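18 January 2021 — teardown cell, bench notes

Back on the tower job. Question from Danica is still the same one: can the arms do the boring half of a PC refurb yet, or do we keep a person at the bench. My answer today is bits of it.

Job as written up: memory sticks, cards, drive, all between the tower and the fixture, Dell board stays put in the case. Živko wants the fixture slots a hair wider for the memory. Disagree, the slot is ok, it's the approach angle. Leave till we've talked.

Things a person does without thinking and we have to spell out:
latches on the DIMM slots, both ends, open before anything goes in
card retention clips, the blue ones
staying off the bare CPU socket. Hard keep-out over it, 100 mm up. Pejman says too much, I say bent pins cost more than cycle time

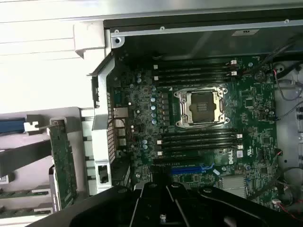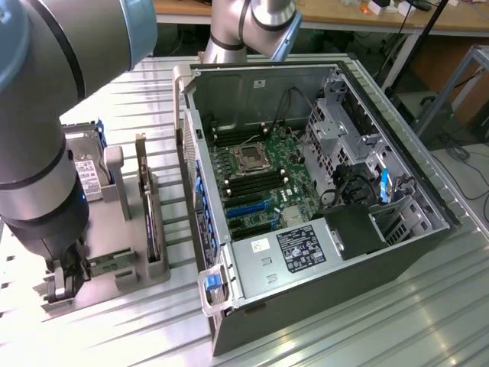 Cables are what worries me. Card and drive positions we can teach. A loose wire is somewhere else in every case that comes in. Snežana's idea — have a person tuck and clip them first, then hand the tower over. Fine, but then it's a person plus 2 arms, and Unimen will ask what they're paying for.

Force limits: memory push still at the old value, need to redo it for both banks. Wrist view is good for lining up on a slot, less good once the fingers are right over it. Want to try slot finding from higher up and then going in blind the last bit.

Log folder is at 1,143 runs, mostly single picks, so dont read much into it. Want 300 full cycles, no hands, before I say anything to Mirnard. May if we're lucky.

Shop-floor sorting, yes, I'd sign off on that now. Opening up somebody's home PC and swapping the memory — no.

To do: angle test w/ Živko. Ask Despina for the fixture drawing, the lastest one. Spare finger pads.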